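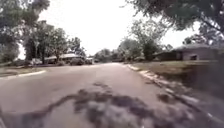 Ticket 913: verge watering on Tatlı Street keeps switching itself off

Status: solved (I think!)
Product: Drotus garden timer, the one with the separate light sensor
Opened by: Hülya Tokgöz
Posted through: Uleck help desk

Hello, me again. I've got a watering problem on our street and I've run out of ideas, so I'm writing everything down in the order I tried it, and hopefully someone at the other end can spot what I'm missing.

First, the set-up. A few of us on Tatlı Street share one Drotus timer for the strips of grass by the kerb. It sits on the wall at number 21 and runs a soaker hose along our side of the road. It's set to come on in the evening and run for 20 minutes, and the little light sensor is supposed to hold it back while the sun is on the grass. That worked beautifully from March right through to early summer. Then it started skipping evenings, or coming on in the afternoon (the worst time, half of it must go straight up into the air) and then refusing to run again at bedtime.

It's a leafy street, low houses, big old trees, no markings on the road, very quiet. The grass under the trees always struggles a bit and I'm used to that. What I'm not used to is one verge going the colour of straw while the one across the way is merely a bit sulky.

What I checked first

The tap. Fully open, good pressure, no drips at the joint.

The batteries. Changed them, and then changed them again with a different make in case I'd bought duds. The display is nice and bright and the clock keeps good time.

The hose. I walked the whole length of it with my hand underneath, feeling for kinks. There was one place where it had been squashed against the kerb, probably by a tyre, so I moved it back on to the grass and pegged it down. Water came through better at the far end after that, but the skipping went on exactly as before.

The programme. I wiped it and put it back in from scratch, following the booklet. It ran properly for a couple of evenings and I was all ready to close the ticket, and then it did it again!

Then the meter

We've got a small flow meter on the tap, a Prondine, and I started writing the reading in a notebook before breakfast. It had gone up by 376 litres over the stretch I was watching. That sounds like plenty until you work out how much the hose should have put down in that time. So it's watering, just nowhere near as often as it's been told to, and I'd been blaming the hose for all of it.

I also pushed a screwdriver into the ground in several places to see how far down it was damp. Near the kerb it stopped almost at once, hard as a biscuit. Higher up the lawn, where next door water by hand, it slid in easily. The road throws a lot of heat back at that edge, so I'd expect some difference, but not that much.

My best guess at this point was a faulty sensor, and I asked whether I could have a new one.
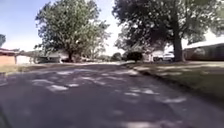
Ilgın Aydoğan: Thanks, Hülya, that's a very thorough list and it saves us both some time. Before I send a sensor out, could you tell me what's above it? The Drotus takes a reading every so often and doesn't average them, so a spot that flicks between sun and leaf shadow will confuse it. It sees shade, decides the day is over, and starts the evening run early. Then it thinks it's done and won't go again. Try covering the sensor with a bit of card for one whole evening, and see if the timer runs when you expect it to. If it does, the sensor is fine and it's only in the wrong place.

Well, what's above it is a tree. A big one. I hadn't given it a thought, as the tree was there when we put the sensor up, but of course there were hardly any leaves on it then. By now there's shade all over the road for a good part of the day, with little spots of sun in between, and they shift about whenever there's a breeze.

So I taped a square of cereal box over the sensor and sat on the step with a cup of tea. It came on exactly on time and ran the full programme. Same again the next evening. I was so pleased I knocked next door to tell them, and they were very polite about it.

Moving the sensor

The cable is longer than I remembered, which helped. These are the places I tried, in case anyone else has the same trouble:

Lower down the same wall. No good. It was still under the branches, and it started early on the first go.

On a stake in the middle of the lawn. Much better readings, but it was in the way of the mower and I know myself, I'd have gone straight over it within a fortnight.

On the corner of the house, up by the gutter, facing down the street. This is where it's staying. It gets open sky for most of the afternoon and the tree shadow goes the other way. I used the clip that came in the box and a blob of outdoor sealant behind it.

If your cable doesn't reach, Ilgın says the extension lead from Drotus is fine but not to join two of them together.
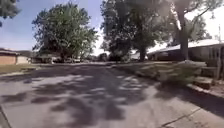 Page last changed: 18/08/2019

A bit of an update, as I promised I'd come back and say how it went.

The timer has run every evening since I moved the sensor. I've kept the notebook going and the meter goes up by a sensible amount each time. The screwdriver goes in further than it did by the kerb as well — still a bit of a shove, but no longer like stabbing a pavement. The colour is slower to come back, and I'm not expecting miracles at this time of year.

I did have one false alarm. The display went blank and I was sure we were back to square one, but I'd only knocked the battery door loose with my elbow while I was up on the steps. Worth pressing it in until it clicks, it does feel shut before it is.

Somebody across the road has asked if they can have the same arrangement on their side, so I've passed on the model and told them to look up before they choose a wall. They've got more shade than we have at that end, and the shadows reach well over the road.
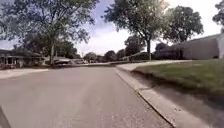 I've also cut the run down a little on the part nearest the driveway, where the ground slopes and the water was trickling into the gutter before it could soak in. Two shorter goes with a gap between them seem to suit it better than one long one. The Drotus will do that if you set it as two separate programmes, though the booklet hides it right at the back under "other settings".

Jobs still to do on my side: rake out the dead bits, put down some shade seed when it cools off, and find a better peg for the spot where the hose keeps creeping back to the kerb. If it gets driven over again I'll put a length of old pipe round it there.

Ilgın, please don't send the new sensor, there's nothing wrong with this one. You can close the ticket whenever you like, but could you leave the notes up? I'll only forget which corner I tried first, and I'll want to check it all again in March when we turn the tap back on.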